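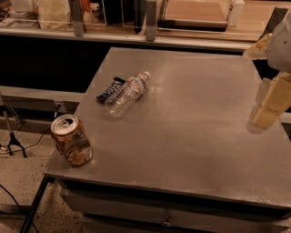

Jondell 演示现场,柜面上放着易拉罐、塑料瓶和零食包装袋,右侧为张开的夹爪

Zakesham 参观 Testora 开放日情况通报及讨论会议纪要

时间:七月,下午两点至三点四十分
地点:行政楼二层小会议室
出席:后勤部、采购部、信息部、财务部、食堂及茶水间管理组、安全员
缺席:工会代表(书面意见附后)
记录:后勤部

一、上次纪要
无异议。食堂组要求更正一处:上次写的“茶水间人手不足”应为“晚班人手不足”,白班没有问题。已改。

二、参观经过
后勤部通报。上午到达 Zakesham,先在门厅等了很久,随后由代理商 Kadrić 的人带入展厅。Testora 方面先放宣传片,再讲幻灯片,真正看机器的时间不到全程的三分之一。幻灯片里“自主”一词出现频繁,问及自主到什么程度,对方答复“视场景而定”。

演示的项目是收拾台面:柜子顶上放几样喝完吃完的东西,由机械臂逐件夹起,放进旁边的回收箱。用的是一只开过的易拉罐、一个横放的带盖塑料瓶和紧贴着瓶子的一小袋零食包装。台面平整光滑,中间和右半边都空着。后勤部认为,我们的茶水间从来没有这么干净过,早上九点以后水池边通常堆着杯子、茶包、外卖盒和不知道谁的饭勺,拿这样的台面来推断我们的情况,说服力有限。

演示共做了 11 轮。按后勤部现场笔记:
易拉罐基本顺利,有一轮碰倒,由工作人员扶正后重来,对方没有把这一轮算作失败。
塑料瓶多数能夹住,瓶口朝另一个方向摆时明显变慢。
包装袋问题最多。袋子薄,又贴着瓶子,夹爪有几轮把瓶子推开了才够到袋子,有两轮放弃。
每轮之间都由工作人员重新摆放物品,摆的位置大致相同。采购部提出能否由我方来摆,对方先说可以,后来说时间不够。

信息部补充:柜子后面隔着透明板有一张木台面,上面放着托盘状的东西、瓶子和袋子等杂物。信息部问过机器能否处理那一侧,对方说不在本次演示范围内。信息部认为那一侧更接近实际使用的样子,建议下次就看那一侧。

食堂组问:罐子里如果还有半罐饮料怎么办。对方回答“建议员工先倒空”。食堂组的意见是,员工如果肯先倒空,多半也肯顺手扔掉,那么买机器的理由要重新写。

三、对方提供的数据
资料册称 Jondell 已完成超过 1,000 次抓取测试。财务部追问后,对方发来一页补充说明,其中列入统计的为 613 次,另有 107 次标为“人工介入”,其余未作说明。财务部指出以下几点:
1. 没有写明测试用的是哪些物品,各占多少。
2. “人工介入”算成功还是失败,说明里前后两处的写法不一致。
3. 没有连续运行的时长,也没有两次故障之间的间隔。
4. 资料册与补充说明用的似乎是两个版本的机器,型号后缀不同。
财务部表示,在这几点弄清之前,不对投资回收期作任何测算。Kadrić 报价单里附的那份测算,按晚班两人全部撤减计算,食堂组认为完全不符合实际,晚班还要拖地、换水、锁门。

四、讨论
采购部认为机器本身做工不差,夹爪动作平稳,噪声也能接受,不应因为展厅摆得太整齐就一概否定。真正的问题是代理商急于签意向书,当场就拿出了表格。我方没有签。

安全员关心地面线缆。展厅柜子旁的地上有黑色电缆经过,从支架脚后面绕过去接到插头。展厅里来往的人少,我们的茶水间门口正是通道,又常有人端着热水。对方称正式安装时线缆可以走线槽,但报价单中没有这一项。安全员另问急停按钮由谁负责培训,对方说包含在服务费里,服务费的金额“后续再谈”。

信息部问机器拍下的画面存在哪里。对方回答存在本地,随后又提到可以远程调试。两种说法能否同时成立,请对方书面说明。

食堂组有人提出,租一个月试试,成不成一看便知。后勤部不反对试用,但担心试用期间 Testora 派人常驻,结果还是看别人摆好了再收。若要试,应当夜里无人照看,第二天早上由晚班领班拍照记录剩下多少。

工会书面意见宣读:不反对了解新设备;反对在试用之前讨论岗位;希望晚班员工能参加下一次参观,这次去的人里没有一个平时收拾茶水间。后勤部接受最后一条。

会上另有意见认为,先在每层加一组大口径的分类桶,花不了多少钱,可以看看效果再谈别的。采购部称分类桶去年已报过一次,没批。财务部称没批是因为报价单缺章。

五、决定
1. 暂不签意向书,暂不列入下半年预算。
2. 由采购部去函 Testora,抄送 Kadrić,索取原始测试记录、“人工介入”的定义、服务费明细和数据存储说明。
3. 若对方同意,再看一次演示。条件是:物品由我方自带,由我方摆放,包括未倒空的罐子、揉成一团的包装袋和叠在一起的纸杯;中途不重新摆位;碰倒即计为失败。
4. 下次参观须有晚班员工至少两人参加,工时照计。
5. 分类桶重新报价,由食堂组提交,财务部核对盖章。
6. 试用方案由后勤部起草,先不对外发。

六、其他
参观当天的停车费由后勤部垫付,票据已交。展厅送的布袋和笔放在二层前台,需要的自取。
信息部提醒,Kadrić 的销售已分别给三个部门打过电话,说法不尽相同,今后统一由采购部答复。
三层茶水间水龙头仍在滴水,上次已记录,未修。

下次会议时间待采购部收到回函后另行通知。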